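Hidthorpe Repair and Reuse Group
Minutes of the June meeting, 7:00 p.m., back workshop
In the chair: Daryna Pylypenko
Minutes taken by: Celina Mazurek

1. Previous minutes
Approved with one correction. The May minutes said the Sheehan office computers were "ready to go out." They were not ready then and they are not ready now. D.P. asked that "ready" be kept for machines that have been tested by someone other than the person who fixed them.

2. Sheehan towers
The donation from Sheehan was described to us in the spring as 26 working desktops. D.P. said she had stopped believing the word "working" after opening the first few. C.M. pointed out that the donor's list gives a model and a location for each machine and says nothing at all about what is inside, so we have no way to tell whether parts were pulled before pickup or were never there.

The tower on the bench was looked at during the meeting with the side panel off. It has no cooler on the processor socket and the memory slots look empty. The view was expressed that a computer in this state is a box of parts with a nice case, and that we should stop telling people on the waiting list that they are next. 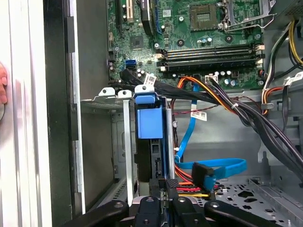

Item 2: tower with side panel removed, memory slots and cabling.

There was a longer discussion about the cables. One member wanted everything unplugged and re-routed before any testing, on the grounds that a tidy machine is easier to work on. D.P. did not see the benefit. The bundle has a barcode label on it and was presumably put together that way for a reason, and last winter we spent two evenings re-routing cables in a machine that then went to recycling. Leave the cables alone until the machine has started at least once.

Agreed: each tower gets a paper sheet taped to the case listing what is missing. No tower moves to the "repair" shelf without one.
Action: C.M. to draft the sheet. One side of paper only.

3. The Florkari proposal
Florkari has offered to sell us a box of mixed memory and coolers for 1000, payable up front. Their letter says the parts are "suitable for most systems." D.P. asked which systems. The letter doesn't say. It also doesn't say whether anything has been tested, or whether we can send back what doesn't fit.

C.M. was in favor of asking for a smaller lot first. Another member felt we would lose the offer by dragging our feet, and that it was a good price. It may be — we have nothing to compare it with. The group currently has 3030 in the account, and spending close to a third of that on a box nobody has opened did not find much support.

Agreed: no purchase this month. Write back asking for a parts list and return terms.
Action: D.P.

4. Stripping for parts
This followed from item 2. If the donated machines are short of memory and coolers, the cheaper course may be to strip the worst of them and build up the rest. C.M. thought this was obvious. D.P. thought it was obvious in May too, and that what we have to show for it is a shelf of loose pieces with no labels.
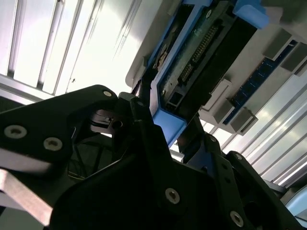 Drive caddies were the main sticking point. People like to pull them early because they come to hand first, and then the caddy ends up in one bin and the screws in another, or in a coffee cup. The same goes for memory modules, which have been turning up in the drawer with the screwdrivers. C.M. proposed one lidded tub per machine, with everything out of that machine kept in it until the sheet is signed. D.P. agreed to try it but doubts that it will last past the summer.

It was asked whether dusty boards should be cleaned before storage. Opinion was split. Cleaning takes time and some of these boards will never be used again. Left to whoever is doing the work.

Agreed: strip two machines only, then look at what we got out of them before touching any others.

5. Vukmont software
Vukmont has invited us to try their inventory program free for the first three months. Nobody present could say what it costs after that. A notebook was considered sufficient for now. Not pursued.

6. Other business
The good side cutters are still missing. Anyone who has them at home is asked to bring them back.
The key to the side door sticks. C.M. has reported it again.

Meeting closed 8:40 p.m. Next meeting in July, same room, same time.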